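The Left Wheel

The machine at the Bakilana was a Gondden floor scrubber, the low kind that drives itself, and by the end of May it had started leaving a strip. The strip was as wide as a hand and ran the length of the banquet hall, always on the left. In daylight it hardly showed. Under the ceiling lights it looked like something had been dragged.

Natsumi Hirano got the call in the morning and drove over with the small toolbox and the laptop. She had looked after that machine for two years. It lived in a closet behind the service hall, on a charging plate bolted to the floor, and it had 1,388 hours on it.

She tipped it onto its side on a folded moving blanket and took off the skirt. The squeegee blade was worn on the left end, which would explain the strip. She flipped the blade to the fresh edge, put it back, filled the clean tank and ran a test lane down the service hall. It left a strip.

"Same," Hamisi Mutiso said. He ran the hall in the daytime and had come to look, holding a roll of table numbers.

"Same," she said.

She checked the vacuum hose for splits. She pulled the float out of the dirty tank, rinsed it in the mop sink and put it back. She looked at the left brush motor and wrote down the current it drew, then looked at the right one and wrote that down too. They were close enough. Then she put a level across the deck and saw that the left side sat low at the back. The drive wheel on that side had worn down on its outer half, so the whole machine leaned and the squeegee leaned with it.

The wheels came in pairs from Sultitz and there was a pair in her van. Changing them took 40 minutes. The first one came off easily. The second had a snap ring packed with gray paste, floor dirt and old wax, and she worked around it with a pick until it gave. She cleaned the shaft with a rag and held the two old wheels next to each other. The right one could have gone another year.

"Why only the left?" Hamisi said.

She didn't know yet. She opened the laptop and pulled the route map, and there it was, drawn in blue. Every night the scrubber came out of the closet, went down the hall and worked the banquet floor in lanes. In the middle of the floor the lanes broke up into knots. It had been turning in place, over and over, in the same spots, and nearly always to the right, with the left wheel doing the pushing.

"What's out there?" she said.

"Tables," Hamisi said. "Chairs."

"Where are the chairs at night?"

He thought about it. "Wherever people leave them."

The map had been taught with the chairs pushed in. She had done it herself, walking behind the machine with the handle out, on a day when somebody had set the room perfectly for a wedding. When a chair was left out, the scrubber saw the legs late. They were thin and shiny and the sensor didn't care for them. It stopped, backed up, turned right, tried again and turned right again. Later it gave up and went on to the next lane with a little more gone from its left wheel.

So they would teach it again. She wanted the chairs in the same place every time, tucked far enough that the front of the seat was under the cloth, so that the scrubber would meet one round shape and not a table with legs standing off it. The dust skirt on the machine could brush a tablecloth without harm. She had tried that at another site.

She put it back on its charging plate to top up and went out to the floor. Hamisi took one side of the room and she took the other. Chair by chair they went around, hands on the top rail, a push until the cushion met the cloth, then a look along the floor to see how far back the legs stood.
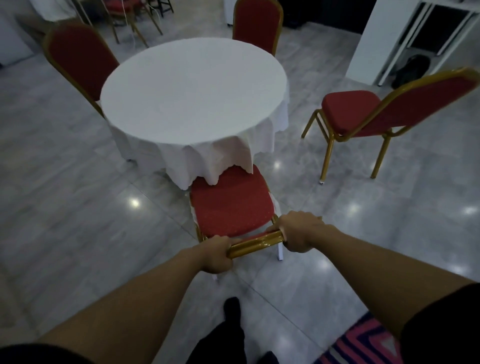

Intan Lubis wanted to know who was going to do this every night. She had come in from the kitchen with her coat already on. Her people finished at one in the morning, she said, and they stripped the tables and they carried the glasses, and now they were going to line up furniture for a floor machine. Last year it was the cords. The year before, it was the door that had to be propped.

Natsumi said she understood that. She said it only had to be close. The machine would keep a margin, and she would set the margin as wide as she could.

"How wide?"

"Eight inches past the cloth."

"And what's inside the eight inches?"

"It won't get washed."

"So we mop that."

"Yes."

Intan looked at the floor for a while. Then she said they mopped it anyway, every night, because of the strip, and if the strip was going away she supposed it came out even. She would tell them. She wouldn't promise anything for the Saturday people.

After she left, Natsumi rolled the scrubber out and pulled up the handle. She put it in teach mode and waited for the tone. She walked it along the wall first, slowly, so it would have one straight thing to hold on to. Then she walked it around each table. The new wheels squeaked on the turns, as new ones did. At the far end she stopped and moved one chair in with her hip and went on.

Hamisi followed with the table numbers, setting one down on each cloth. Once he asked if it minded being led around like that. She said it was a scrubber.

When she had the whole floor she saved the map as Bakilana 3 and deleted Bakilana 2. She set the turn limit too. If the machine turned more than twice in one place it would skip the spot, mark it and leave it for a person. That setting had been there from the start and she had never used it. She wrote it in the service book, under the wheels, and wrote the motor readings under that, so that whoever came next would have something to compare.

Then she sent it out alone. It left its plate, went down the service hall and took the wall. They stood in the doorway and watched it do the first lane and the second. It came up to the first table and its skirt stopped well short of the cloth. It bent its path around and came out on the other side with the squeegee flat. She walked over and crouched and put her cheek near the marble, looking back toward the lights.

"Well?" Hamisi said.

"It's dry."

"On the left?"

"On the left."

He went to answer the phone in the office. She stayed until the low water light came on, in the ninth lane, and led the machine back to the sink. The drain hose cap was cracked. She wrapped it with tape, wrote one drain cap on the back of her hand and went to get the bucket.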